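From: Hartmut Rieger
Subject: Re: [shoes] Kadik reissue, sizing and dates
Date: 2/5/24

Thanks for the reply. I have been to the Narnmont shop since I last wrote and tried on both widths.

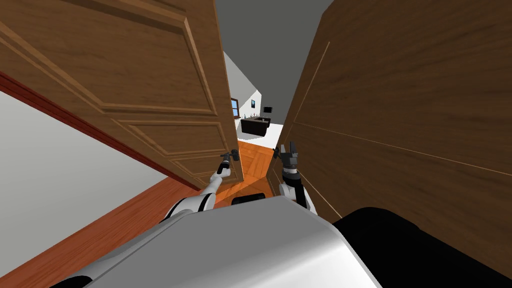
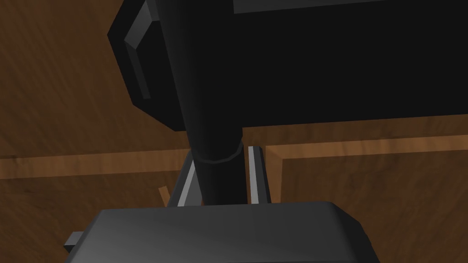
The standard width in my usual size was tight across the toes. The wide one fitted well with thin socks. The grey suede feels softer than on the old Zwahlen pair, and the sole is a bit thicker at the heel. A single shoe weighs 355 grams on my kitchen scales.

On Friday you wrote:
> Does anyone know if the Welluvitz colours are
> coming to shops, or online only? I heard 200 pairs
> and a price of 80. Not keen on ordering without
> trying them on first.

The shop told me online only for the green, in June. Grey and navy are on the shelf now. The price is right, but the number I was given was 227 pairs, not 200. Laces are flat cotton, with one spare set in the box.

If you take a wide fitting, ask them to check the stock room. Mine wasn't on display.

Hartmut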